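Betreff: [Hauswirtschaft-Liste] AW: Präsentkörbe Dezember, Bestückung und Beutelware

An alle Bezieherinnen und Bezieher der Liste Hauswirtschaft

Sehr geehrte Damen und Herren,

auf die unten im Auszug wiedergegebene Anfrage der Ausgabestelle Stadmont nimmt die Zentrale Materialstelle wie folgt Stellung. Die Antwort geht über die gesamte Liste, da inzwischen auch andere Häuser gleichlautende Fragen zur Bestückung der Körbe gestellt haben. Von gesonderten Einzelanfragen bitten wir bis zur nächsten Listenpost abzusehen.

Die Ausgabestelle Stadmont schrieb am Montag:

> Sehr geehrte Damen und Herren,
>
> für die Präsentkörbe im Dezember liegen uns die Packliste in der Fassung des Vorjahres sowie die Ergänzung zur Beutelware vor. Beide Unterlagen widersprechen sich in mehreren Punkten.
>
> Erstens: Nach der Packliste sind die runden Körbe zuerst mit den Dosen und Gläsern zu füllen. Die Ergänzung sieht vor, dass die Beutel vor den Gläsern eingestellt werden. Welche Reihenfolge gilt?
>
> Zweitens: Die Beutel der Firma Dreßler sind höher als die bisher verwendeten. Sie ragen über den Korbrand hinaus. Ist dies zulässig, oder sollen die Beutel gelegt werden?
>
> Drittens: In der Ergänzung heißt es, die bedruckte Seite müsse nach vorn zeigen. Bei einem runden Korb ist ein Vorn nicht ohne Weiteres bestimmbar. Wir bitten um Klarstellung.
>
> Viertens: Wie ist mit Beuteln zu verfahren, deren Folie verknittert ist, deren Inhalt jedoch unversehrt erscheint?
>
> Für eine zeitnahe Antwort wären wir dankbar, da die ersten Körbe bereits auf dem Boden des Packraums bereitstehen.
>
> Mit freundlichen Grüßen
> Ausgabestelle Stadmont

Hierzu teilen wir mit:

1. Geltende Fassung

Maßgeblich ist allein die Ergänzung zur Beutelware. Die Packliste des Vorjahres bleibt nur insoweit in Kraft, als die Ergänzung keine Regelung trifft. Dies betrifft vor allem die Grußkarten, das Füllmaterial und die Schleifen. Wir räumen ein, dass dieser Vorrang im Begleitschreiben hätte genannt werden müssen. Eine zusammengeführte Fassung wird derzeit erstellt und den Häusern über diese Liste zugeleitet. Bis dahin sind beide Unterlagen am Packplatz bereitzuhalten.

2. Reihenfolge der Bestückung

Der Boden des Korbes wird mit Füllmaterial ausgelegt. Danach werden die hohen Beutel eingestellt, und zwar an der Rückseite. Es folgen die Gläser und Dosen, zuletzt die flachen Tafeln und die Karte. Gläser dürfen einander nicht berühren; zwischen zwei Gläser ist stets eine Lage Papier zu geben. Dosen der Firma Jiveo sind wegen des überstehenden Deckels nicht zu stapeln. Wurden Körbe schon nach der alten Reihenfolge gepackt, so ist ein Umpacken nicht erforderlich, sofern die Beutel fest stehen.

3. Einstellen der Beutel

Beutel werden stehend verpackt. Ein Überstehen über den Korbrand ist zulässig und bei den runden Weidenkörben auch gewünscht, solange die Umhüllung sich noch schließen lässt. Der Beutel ist im unteren Teil zu fassen, aufrecht über den Korb zu führen und senkrecht abzusenken. An der oberen Falz soll er nicht getragen werden. Die Falten, die beim Greifen im unteren Bereich entstehen, sind unbeachtlich; sie liegen später unterhalb des Korbrandes. 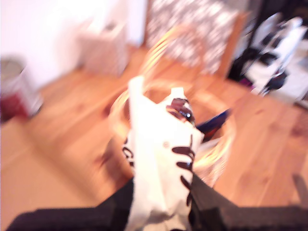

4. Ausrichtung des Aufdrucks

Der Einwand der Ausgabestelle Stadmont ist berechtigt. Als Vorderseite des runden Korbes gilt künftig diejenige Seite, an der die Schleife angebracht wird. Die Stelle ist vor Beginn des Packens mit einem Stück Papierband zu kennzeichnen, das nach dem Binden wieder entfernt wird. Der Schriftzug soll von dort aus lesbar sein. Verläuft er seitlich um den Beutel herum, so genügt es, wenn sein größerer Teil nach vorn zeigt. Eine genaue Ausrichtung wird nicht verlangt, und Körbe sind aus diesem Grund nicht zurückzuhalten.

5. Verknitterte und beschädigte Ware

Knitterspuren allein sind kein Mangel. Auszusondern sind Beutel mit geöffneter Naht, mit Löchern oder mit unleserlichem Mindesthaltbarkeitsdatum. Ausgesonderte Ware ist in der Kiste für Rückläufer zu sammeln und auf dem Vordruck der Firma Tunell einzutragen. Ein Umfüllen in andere Behältnisse ist nicht gestattet. Glänzende Folienpackungen zeigen Knicke erfahrungsgemäß deutlicher als matte; auch hier entscheidet allein die Dichtigkeit. Im Zweifel wird die Packung leicht gedrückt und auf austretende Luft geprüft.

6. Mengen

Bestellt wurden für alle Häuser zusammen 3.000 Beutel. Geliefert und im Lager erfasst sind 3.021. Der Überschuss verbleibt in der Materialstelle und dient dem Ersatz ausgesonderter Ware. Ersatz kann formlos unter Angabe des Hauses und der Stückzahl angefordert werden. Die Ausgabestelle Stadmont erhält in der kommenden Lieferung zusätzlich 40 runde Körbe. Bei der Anlieferung ist zu prüfen, ob einzelne Weidenruten abstehen; solche Enden sind vor dem Packen mit der Zange zu kürzen.

7. Packplatz und Lagerung

Die Körbe dürfen zum Befüllen auf dem Boden stehen, sofern dieser gefegt und trocken ist. Fertig gepackte Körbe sind dagegen ins Regal zu stellen. Auf einem Regalboden sollen wegen des Gewichts nicht mehr als rund 30 Körbe stehen. Ein Übereinanderstellen ist auch mit Zwischenlage ausgeschlossen. Schokoladenhaltige Ware ist nicht in der Nähe der Heizkörper zu lagern. Fenster im Lagerraum bleiben während der Nacht geschlossen.

8. Umhüllung

Die Klarsichthülle wird erst am Tag der Ausgabe angebracht. Hohe Beutel sind dabei nicht umzuknicken. Reicht die Hülle nicht aus, so ist der nächstgrößere Zuschnitt zu verwenden, der unter derselben Artikelbezeichnung in der Materialstelle geführt wird. Klebestreifen dürfen nur an der Unterseite sichtbar sein. Das Schleifenband wird bereits zugeschnitten geliefert; Reststücke bitten wir mit der Rückläuferkiste einzusenden.

Die Häuser werden gebeten, den Inhalt dieser Nachricht den mit dem Packen betrauten Kräften bekannt zu geben und einen Ausdruck am Packplatz auszuhängen. Fragen, die mehrere Häuser betreffen, sind weiterhin an die Liste zu richten. Anforderungen von Ersatzware und Zuschnitten gehen ausschließlich an die Materialstelle. Bei Antworten auf diese Nachricht bitten wir, den Betreff beizubehalten und nur die jeweils betroffene Ziffer zu zitieren.

Mit freundlichen Grüßen

Zentrale Materialstelle
Bereich Hauswirtschaft und Ausgabe

--
Sie erhalten diese Nachricht als Mitglied der Liste Hauswirtschaft. Abmeldungen und Änderungen der Empfängeradresse nimmt die Listenverwaltung schriftlich entgegen.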